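About us

Home | Software | Documentation | About us | Work with us | Contact

Pridex makes software for robot arms which pick things up in ordinary places. We do not build robots. Our customers already have an arm, a gripper and some cameras, and they come to us for the part between the camera picture and the movement of the fingers.

The company was started by Binta Ojo, after she had worked for several years on motion planning for welding cells. In a welding cell every part comes to the same position, and the program can be the same on Monday and on Friday. She wanted to work on the opposite case, where the object is never twice in the same position and sometimes has not even the same shape. The first office was one room above a bicycle shop. Today we have a proper workshop on the ground floor and desks upstairs, and the stairs between them are used very much.

What we make

Our main product is called Huro. It is a planning and control program which runs on a normal industrial computer beside the robot. Huro receives pictures and joint positions, decides where to hold the object, calculates a path and sends the commands to the arm. It also watches the movement while it happens and can change the path in the middle of it.

The second product is Akinola, our perception library. Akinola can be used with Huro or alone. It finds objects in the camera picture, draws their borders and gives for each one a list of possible places to grasp, with a score. We put special effort into thin and soft things: cords, straps, handles, the edges of bags, labels which hang on a string. Many perception systems are trained with boxes and bottles, and for them a thin cord is nearly the same as background.

The third is Gullamar, a set of tools for people who must find out why the robot did what it did. Gullamar records everything Huro saw and decided, and plays it back on one time line. You can stop at any moment, look at the camera picture, and see the grasp candidates, the planned path and the measured forces together. Some customers tell us that they bought Huro but that they stay because of Gullamar. We take it as a compliment for all three.

How we work on a problem

We prefer to start from one concrete task and not from a general method. When a customer writes to us, we ask first for a short list of the objects and for a few recordings from their own robot. From this we can usually say in the first week if our software is suitable. If it is not suitable, we say this also. We have sent several people to other companies, and two of them came back later with a different task.

When we accept a task, one engineer from perception and one from control work on it as a pair. This rule comes from a bad experience. In our early time the perception group improved its scores during a whole winter, and the robot did not become better at all. The positions were more exact, but they arrived too late for the controller to use them. Since then nobody in the company measures a vision model alone. The number we write on the board is for the complete task, from the request until the object is held.

Every change to Huro must pass our test collection before it goes to customers. The collection has at present 1,371 recorded grasps, good ones and bad ones, and we add to it each time a customer reports a failure which we have not seen before. The replay runs every night. If a case which was good becomes bad, the author of the change receives a message in the morning and the release waits.

Recordings are not sufficient for everything. A recording cannot tell you what the bag would have done if the fingers had come from the other side. For this reason each release is tried also on the real arm in the workshop, for 600 grasps, with objects which are taken from a cupboard and put on a table without any special order.

Why handles are difficult

Visitors ask us often why we spend so much time with paper bags. A paper bag with a twisted handle contains many of our problems in one cheap object.

The handle is thin, so the depth camera often gives no value for it, or gives the value of the wall behind. It forms a loop, and inside the loop you see other things, which the segmentation must not mix with the bag. It can bend, so its position changes when a finger touches it. And after the fingers are closed, the weight is not below the gripper. The bag can swing, and the controller must expect this before the arm begins to lift.

In Huro the closing of the fingers is therefore a step of its own, with its own check. The planner brings the finger tips to both sides of the cord and closes them slowly. Then the wrist camera takes a new picture, and Akinola answers one question: does the cord pass between the tips, or beside them? Only with a clear answer the lift is permitted. With an unclear answer the gripper opens, moves back a small distance and looks again.

We keep the background busy on purpose. On our table the bag stands in company with plush toys, among them a red strawberry and a round yellow one with a face, and there is a can printed in many colours. Strong colours attract a weak model, and a brown cord in front of a pale wall or a wooden door does not. If the model can still follow the cord around its full curve, we begin to trust it.

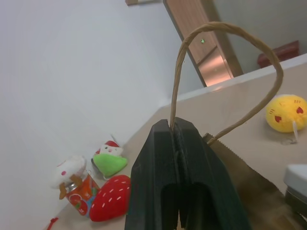
Our software principles

We write these here because customers ask for them, and because new colleagues should read them before the first day.

The robot should be able to explain itself. Each decision in Huro has a reason which is saved in words and numbers. "Candidate refused, path too near to the wall" is a useful message. "Error" is not, and we have removed the last of those from the program with some pleasure.

Slow and correct is the default. A customer can make Huro faster in the settings, but must do it by his own decision. The values we deliver are careful ones.

No hidden learning. A model which is running at a customer does not change by itself. If we train a new one, it gets a new version number and the customer chooses the day of the change. The old version remains installed, and going back to it takes one command.

Old interfaces live long. Robots are used for many years and the people who connected them have often gone to another job. We keep each interface working for two main versions and we write in the release notes, in simple language, what must be changed and where.

The people

We are a small company and we want to stay at a size where everybody can eat at one table. Binta Ojo leads the technical work and still reviews code, mostly in the planner, where she is known for asking for better names of variables. The perception group works on Akinola and takes care of the training data. The control group writes the part of Huro which must never be late. Gullamar has no group of its own. Each engineer spends a part of the year on it, and this is perhaps the reason that it is so comfortable to use: the persons who write it are the same who need it when the nightly replay is red.

Most of us did not grow up with English, but it is our common language in the office and in the documentation. We try to write short sentences. If you find a page in the manual which is not clear, please tell us. We treat this as a fault of the software and it gets a number in the same list.

Working with universities

Each spring we take students for a final project. The subject is always something which we need and have not solved, so the result is really used. Former projects include the slip detection in Huro and the search function in Gullamar. Students get a desk upstairs, a fixed time on the arm and a supervisor who has reserved hours for them. We do not ask that they sign away their thesis, and they may publish it.

We also give out a part of our recordings for research. The package contains 4,000 short sequences of grasps on soft and thin objects, with the joint positions and the decisions of the planner. It is free for teaching and for non-commercial work. Write to us from your university address and tell us in two or three lines what you want to do with it.

Visiting and contact

You are welcome to see the software running. We show it in the afternoon, when the workshop is quieter, and you can bring your own objects. Please bring the real ones and not the beautiful ones: the bag with the fold in it, the box with the torn label. A visit takes two hours and there is no sales talk unless you ask for it.

If you are already a customer and have a failure to report, please send the Gullamar file together with your message. With the file we can normally begin on the same day. Without it we must first ask you many questions, and you have surely better things to do.

For open positions look at the page Work with us. If your profile is not in the list but you like the description of our work, write anyway.

Contact form | Support | Privacy | Terms of delivery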